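Why do we rinse plates?

After dinner, bits of food stick to a plate. If they stay there, they dry out and get hard to scrub off. Rinsing with water washes the loose bits away before they can dry.
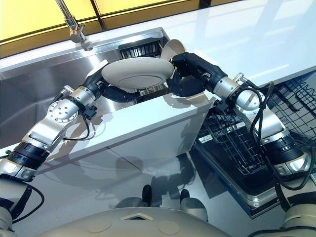 A large oval plate held over a kitchen sink.

Many sinks are made of stainless steel. This metal is mostly iron, with at least 10 percent chromium mixed in. The chromium helps stop rust, even when the sink gets wet every day. Plates go in a rack next, so the last drops can run off.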